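Teaching the planner to say it isn't sure

The office of Sokol in Lellside is above a bicycle shop, and most of the work there happens on two monitors at the end of a long desk. Eduard Pešek has been writing planning software for kitchen robots at the company since it had one product and no meeting room. The current version of the planner is called Tekunness. He says the name came from a typing mistake in a build script, and changing it later would have meant editing too many files.

Tekunness takes a short instruction, such as a request to move an item from the counter to a shelf, and breaks it into steps the arm can carry out. Each step gets a check before the next one is allowed to begin. Pešek spends most of his time on the checks.

"Planning a path for the arm is something you can buy or download," he says. "You still have to tune it, but other people have done the hard part. What I couldn't download was the thing that decides whether we should start moving at all."

The test suite runs entirely in simulation. It has 931 tasks in it, all set in kitchens, and a full run takes most of a night. Pešek starts it before he goes home and reads the report over breakfast. He used to read every failure. Now the tool groups them by the step where the plan went wrong, and he opens one or two from each group.

The largest group for a long time was what the team calls early close. The fingers are on either side of an object, the planner believes the object is centered, and it sends the close command. If the object is nearer to one finger, that finger touches first and pushes it. 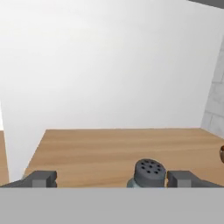 On a shared comment page for an early draft of the method, a reader signing as Lerkville wrote that the fix belonged in the controller and that the planner should stay out of it. A compliant grip would let the hand slide over until both fingers made contact, the comment went on, and no amount of checking upstream would be as quick.

Pešek has read the comment several times and agrees with part of it. "A soft controller helps, and we have one. For a heavy can it works well. With something light and tall, the first touch is already too much. It tips before the controller has felt anything worth reacting to."

His answer was to make the planner keep a range for each object's position and carry that range forward from step to step. Before closing, Tekunness looks at the whole range and asks if the grip would work at the far ends of it. When the answer is no, it takes another look from the wrist camera, shifts the hand sideways, and asks again. The limit on the offset is set at 15 millimeters for most small containers. He picked that number by trying values and keeping the one that gave the fewest bad closes without making the arm dither.

Dithering was the problem with the first version. It would look, shift, look again, and shift back. One run was stopped by hand after 100 looks at the same jar. There is now a counter, and when it runs out the planner gives up on the grasp and backs away.

"Giving up is a result," Pešek says. "I had to argue for that a little. In the old report it was counted the same as knocking something over. Now it has its own column."

With the new check in place, the suite finished 785 tasks on its last full run in July. He doesn't compare that directly with earlier totals, as the tasks were changed during the spring and some of the easy ones were dropped.

Shelf tasks are still the weak spot. A placing move on a high shelf brings the wrist and upper links up close to whatever is already standing there, and the arm can hide the objects it most needs to see.

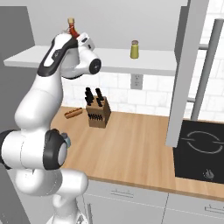
"When the arm blocks the view, the planner used to keep the last position it had and treat it as fresh," Pešek says. "So now the range grows the longer an object goes unseen. After a few seconds it's wide enough that the check fails, and the arm has to move back and look."

That costs time. A shelf task under the new rule takes noticeably longer than the same task on the counter, and customers who have seen it have asked about the pauses. Pešek would like to plan the looks ahead of time, choosing a path that keeps the shelf in view for as long as possible. A first attempt is sitting in a branch. It works on simple shelves and falls apart when there are more than a few objects in a row.

He also wants to clean up the logging. Each check writes out its full range at every step, and the files have grown past what the report viewer can open. For the moment he uses a small script that throws away everything except the last ten seconds before a failure.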